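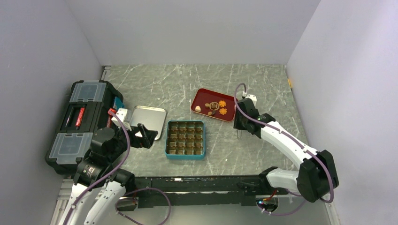 Plustidbridge Makers' Room – users' meeting, 19th March

The meeting opened with the shared tools and small parts, carried over from last time. Gervasio Cáceres took the chair and Effiong took the notes. Apologies had been received from two members of the Brarthorpe evening group. It was agreed that the large black toolbox should stay at the left-hand end of the marble-patterned table, with the silver tray and the teal box with the divided insert next to it, and that this would be the standard layout from now on. The red marker lives in the recess between the two clear lids and should go back there after labelling.

Notes of the last meeting
Agreed as correct, with one change. The spend on shelving should read £106, and the chair will amend the file copy.

Toolbox
Members had complained that small fixings were being put back in whichever compartment was nearest. Gervasio proposed that the lid at the far end be kept for screws and washers and the near one for electrical bits. A member asked whether nuts counted as screws for this purpose. They do. The lids are to be latched before the box is lifted. Anyone finding a latch that will not close should tell Effiong and not tape it down.

Silver tray
The tray is for work in progress only. Parts left in it at the end of a session go into the lost property tub, where they will be kept until June. There was some discussion of whether evening users should have a second tray. Agreed in principle, provided it can be stored flat under the table. Effiong to get a price from Tendetti.

Teal box
The grid insert has four rows of five cups, or five of four depending on which way round the box is turned, and this had led to confusion over the paper key. The key will be redrawn with the short side at the top. Beads and springs are to be sorted into the cups by size. It was suggested that glue sticks could be kept in the same box – not agreed, as they leave a mark.

Table surface
The pale veins in the pattern make it hard to spot dropped pins. Members are asked to run a magnet over the top before leaving. Cutting directly on the surface is still not allowed, and mats are in the drawer by the door. The chair had found a fresh score line near the window end and asked users to be more careful.

Stock list
The full list now runs to 1282 items. Gervasio felt that this was too long to check by hand and proposed counting only the fixings people ask for most. Two members offered to go through the list and mark these up. The rest will be checked once a year.

Brarthorpe loan
Brarthorpe have asked to borrow the spare clamps for their open day in June. Agreed, on condition that they collect and return them. Effiong to write.

Any other business
The kettle has been replaced. The door code will change after the next meeting and will be given out in person. A request for a radio was put off.

Actions
Gervasio – amend the last notes, redraw the key for the teal box.
Effiong – price for a second tray, letter to Brarthorpe, labels for both lids.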